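About the Brullier School of Footwear Trades

The Brullier School of Footwear Trades is a nonprofit training school in Tostville. It teaches the making, fitting and repair of shoes to adults of all ages, with or without earlier experience in the trade. The school is governed by a board and is supported by tuition, repair income and gifts from former students.

Our History

The school began as an evening class with two benches in the back of a repair shop. Demand soon passed what the shop could hold, and the class moved to its present building on the east side of town. To date, 119 students have completed the full certificate. Many of them now work in repair shops, orthopedic fitting rooms and small factories across the region.

What We Teach

The certificate program opens each September and requires 1,000 hours of bench and classroom work. Students begin with the shape of the foot and the reading of wear patterns, then move on to pattern cutting, stitching, lasting and sole replacement. A shorter course in fitting is open to retail staff - it may be taken alone or counted toward the certificate.

Casual and indoor footwear has its own unit. Students study strap width, footbed depth and sizing for wearers who need to put on a shoe without bending or tying.

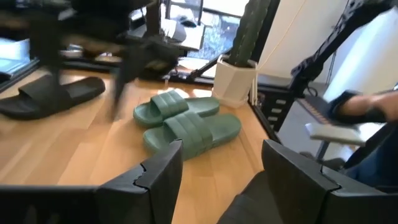
Slide sandals on a wooden tabletop. 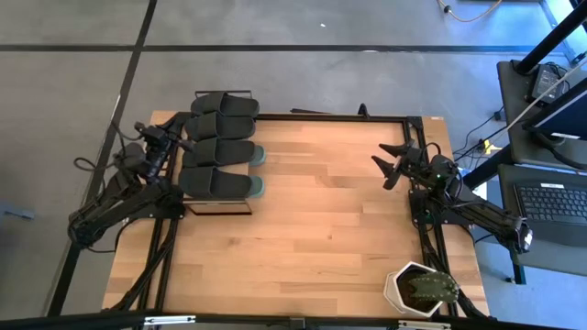 Glenys Faulkner wrote to the school after finishing the fitting course that she had expected to learn about leather and had instead spent most of the first month learning about heels, arches and patience. She added that her customers now sit down to be measured before they are shown anything, and that far fewer pairs come back to the store. She did ask that the evening section start half an hour later, and the schedule has been changed accordingly.

The Lại Library

The school library holds 2,000 books, catalogs and paper patterns, many of them given by the Lại family. Students may borrow most items for two weeks. Patterns may be traced in the reading room but do not leave the building. Members of the public are welcome by appointment.

Repair Clinic

Students in their final term work in the public repair clinic under the direction of an instructor. Charges cover materials only. Work is accepted at the front desk, and a written estimate is given before any repair is started.

Page last reviewed Jun 28, 2020.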